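Enganchada a Flarico: crónica de una fan que no quería serlo

Empecé a ver Flarico en diciembre, a las once de la noche, con la cena sin recoger y la firme intención de aguantar un capítulo. Me acosté a las cuatro. Y eso que yo a los concursos de convivencia les tengo manía desde siempre (demasiado grito, demasiada música de suspense), pero este me pilló con la guardia baja.

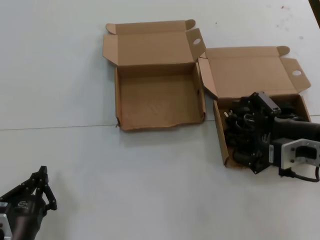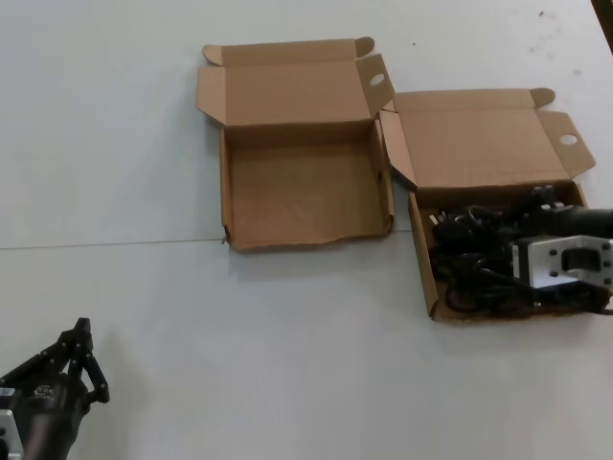
Para quien no lo conozca: 17 aspirantes a cantante se encierran en un antiguo balneario y compiten por grabar un disco con el sello Moster. Cada semana versionan un tema, cada semana se va alguien y cada semana yo acabo llorando por una persona a la que hace un mes no conocía de nada. Al casting se presentaron 1595 candidatos, y el primer programa, dedicado entero a las audiciones, me parece de lo mejor que ha dado la tele en años. ¡Qué nervios los de esa chica que olvidó la letra y se puso a tararear!

Lo que más me gusta es que dejan ver los ensayos. Los largos, los aburridos, los de repetir el mismo estribillo 20 veces hasta que la profesora de voz levanta una ceja y pasa a otra cosa. En otros programas eso dura lo que un anuncio.

Mi favorito era el dúo Vokeo - dos hermanos que llegaron con un teclado prestado y unas camisas espantosas - y claro, los echaron en la semifinal. Estuve de morros dos días. Ganó la de siempre, la que afinaba perfecto y a mí me dejaba fría, aunque reconozco que su single, «Espiritu» (así, sin tilde, que a mi madre la saca de quicio), lleva una semana entera sonando en mi cocina.

Luego está la gira. Fui a la primera fecha, en una sala para 300 personas donde hacía un calor de justicia, y los hermanos cantaron tres canciones nuevas mejores que todo lo que les dejaron hacer en pantalla. A la salida se quedaron firmando entradas hasta que apagaron las luces. La mía la llevo en la cartera, doblada en cuatro, y ya he pedido librar en el trabajo para la segunda fecha.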